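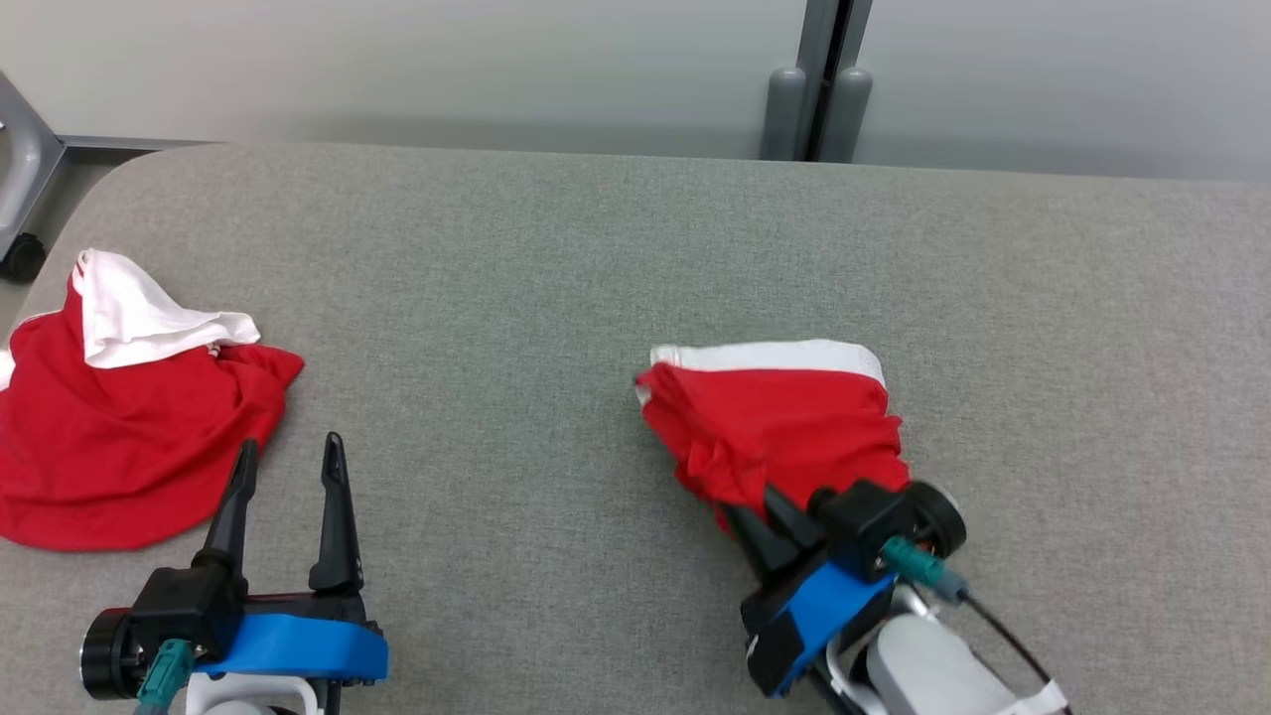

Open day report: two-arm garment handling at the Drikunau bench

Members who signed up for the Drikunau open day on 26/10/2019 got an hour at the cloth bench, which is the part of the lab most of the questions had been about. Ritu Tomar ran the demonstration. Indrek Mockus sat at the control station and handled the recording software, Karis, which stores joint positions and camera streams together for each attempt.

The bench carries two arms set side by side, each with a two-finger gripper, working over a table covered in gray fabric. The load for the session was red jerseys with white trim, dropped on the table in a heap. Tomar said the group stopped using flat towels in February. A towel has four corners and one layer. A jersey has sleeves, an opening at each end and an inside that looks much like the outside, and the software has to find an edge worth pulling before it can do anything else.

The sequence shown to visitors had 3 stages: separate one garment from the pile, find a hem or shoulder, and spread the cloth far enough for a fold to start. Folding itself was not on the program. Most of the time goes into the first two stages, and Mockus said the arms spend more of a run repositioning than pulling.
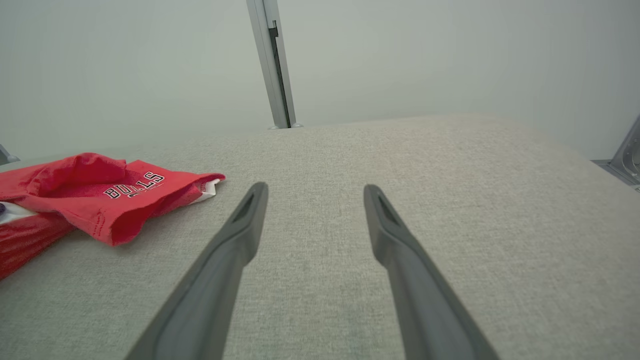
Photo: Clindoson / Drikunau open day

Long, tapered fingers are used on both arms. Tomar's explanation was that a wide pad presses cloth down, while a narrow tip can get under a fold and close on a single layer. The tips have a slot along their length. A visitor asked whether suction had been tried. It had, and it was dropped early, as knit fabric leaks too much air for the cup size the arms can carry.

A gripper-level camera gives a close view of the cloth past the fingertips, and a second camera higher up covers the table. The close view is the better one for edges and seams. Printed lettering is a known source of error: on the garment with BULLS across it in black with a white outline, the border between print and cloth can be scored as a seam. The group's fix is to compare the two views before committing to a grasp. Mockus described this as adequate for now – it adds a delay to every pick, and he would like it gone.

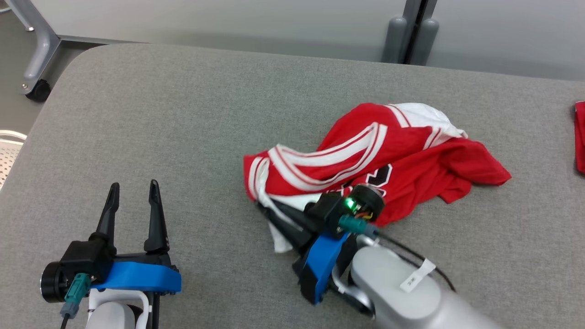
By the newsletter's automation correspondent

Pressing the fingers into the pile is a deliberate step. With the tips down in the fabric, the controller reads the load on the arm and estimates how much cloth lies underneath before the fingers close. The limit is set low. Above it the arm backs off and tries a different spot.

The Karis log held 1,709 attempts on jerseys at the time of the visit. Of those, 329 are marked as double grasps, meaning the gripper closed on two layers or two garments when it should have taken one. Tomar gave this as the figure the group most wants to bring down. White trim helps in some cases and hurts in others, depending on whether the band is lying open or folded back under the red.

Questions from the floor were mainly about cost and cycle time. No cost figure was given. On cycle time, the answer was that the bench is not run for speed and that comparisons with manual folding would be premature. One member asked about wet laundry. The arms have not been tested on it – the added weight changes the load readings and the press step would need to be calibrated again.

The Wongsuwan group, which works on sorting by fabric type, has agreed to host the next visit. Places are limited by the size of the room. Members who could not get into the Drikunau session will be offered places first, and the sign-up form will go out with the February issue.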